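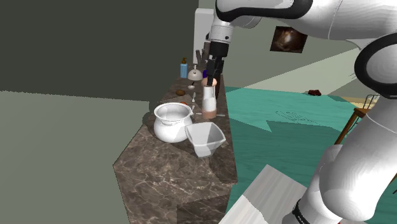
The gripper at the container, simulated kitchen

Wevska kitchen tasks: frequently asked questions

By Darnell Ridgeway and Priya Lyons
December
3 min read

What is Wevska?
Wevska is a method for training one pick-up policy across many versions of the same kitchen. The layout stays put and the small objects on the counter change.

How much training data did you use?
We used 4000 simulated episodes. The first release, Pellby, used 2000.

How did you test it?
We ran 700 test episodes with object sets the policy had not been trained on. Each episode has a limit of 20 seconds. If the object is not lifted by then, it is scored as a failure.

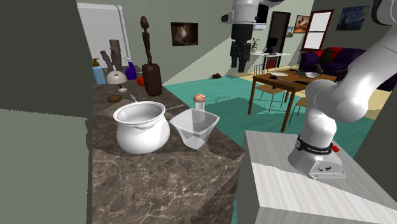 Why do you change the clutter and leave the furniture alone?
Clutter was where Pellby did worst. It learned where things usually stood and reached there even when they had been moved. Wevska draws a new set of objects and new positions for each episode. A set can mix everyday items like the cooking pot and the purple spray bottle with odd ones like the tall wooden statue at the back of the island. The arm's base stays fixed to its white table throughout.

Does it work on a real arm?
We have not tested that yet. All results so far are from simulation.

What does it still get wrong?
Thin utensils lying flat. The fingers often close above them.

Can I use my own objects?
Yes. Load the meshes in Virnerar, our scene tool, and give each one a mass and a friction value.

Contact: the Bellamy group | © Bellamy | Back to top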